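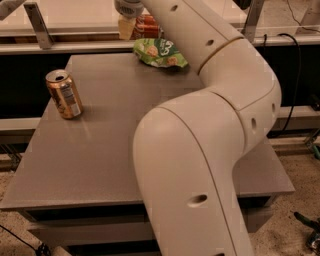

Speaker notes: House rules for arms that work near people's stuff

Slot is after lunch. Keep it under half an hour. Slide numbers in brackets.

[1] Opening

Say who I am, say I run the bench rules at Gendlow, move on. Don't do the career history.

First line: "I've read a lot of safety policies for small robot arms, and most of them were written by someone who had never had to clear the table."

Leave the title slide up while they settle. Ask the room: what would your rule book say about the open can? Wait for a few answers. Usually someone says "no drinks near the robot." Fine. Now ask what that rule does when the drink can is the thing the arm is supposed to pick up. A snack bag and a can are normal work for us. A rule that bans them gets ignored in the first week, and then people get used to ignoring the page it's printed on.

[2] What we had before

The old Wulermont handbook. 70 rules. I counted them once, on a train. Read two or three out loud, slowly:
"Operators shall remain aware at all times."
"The workspace shall be kept in a suitable condition."
"Cables shall be managed."
Managed by whom, and into what? You can't fail a check against any of these, so you can't pass one either. Pause here. Somebody will be thinking of their own handbook.

[3] The test I use now

A rule stays if two people can walk up to the bench separately and agree on whether it's being followed. Rules that fail go back to whoever wrote them. I've sent back plenty of my own.

Don't oversell this. It's a filter for wording. It tells you nothing about whether the rule makes anyone safer, and I'd like that said plainly before somebody raises it in questions.

[4] Rules that passed

Read from the slide, short comments only.

Opened containers are empty, or the bench is set up for a spill. The person starting the run checks by lifting the can. Looking at it from across the room doesn't count.

Nothing rests over the edge of the table before a start.

Every cable on the floor has a route drawn on the bench sheet. If it's not on the sheet, unplug it or draw it.

Hand tools go back on the board before power comes on. Floor counts. Chair counts.

The stop button is within reach of the person watching, from where they are going to stand. Make them stand there and reach.

(If running late, cut to the stop button and skip ahead.)

[5] The numbers slide

Be careful. We logged 1423 starts on the Husar bench with the pre-start check turned on. On 1107 of them the form was filled in completely. The vendor of our checklist software, Tiltetti, would love me to call that a success. I don't know that it is. A complete form means somebody ticked boxes. We had no one standing behind them.

So say what the figure is: a paperwork figure. It tells us the form is short enough that people finish it most of the time. I wouldn't put it in a safety report, and I'd be suspicious of one that did.

Someone always asks about the starts where it wasn't complete. Mostly the cable line left blank. My guess is that the drawing had gone out of date and people didn't want to redo it. Say "guess."

[6] Things I don't believe

"The arm is slow, so it's fine." Slow depends on what it's holding and where your hand is.

"It's a light-duty model." Ask for the paper that says so, then ask who measured it and with which gripper fitted.

"Nobody's been hurt." Ask how many hours that covers. Ask who would have written it down.

"We follow the standard." Which one, which year, which clause? I have had this conversation with people who had the cover page and nothing else. Don't be smug about it. We were those people until June.

[7] What it costs

The check adds time at the start of each run and people complain. Let them. But if a line never catches anything over 500 starts, we look at it again, and I'm willing to drop it. A long list makes the good lines harder to see. Exception: the stop button line stays regardless. Expect pushback on the exception. I don't have a tidy defense, I just won't drop it.

[8] Asking them to do something

Take one page of your own rules. Give it to a coworker from another bench, take a copy yourself, and both mark yes or no for each line without talking. Compare. Bring the lines you disagreed on to the afternoon session at 3:30, and we'll rewrite a few on the whiteboard.

Questions

If asked for our template: yes, but the cable sheet is specific to our floor, so draw your own.

If asked about software checks in place of people: we tried a camera check for objects on the table. I'm not ready to say anything good about it.

If no questions, go back to slide 4 and ask which line they'd strike first.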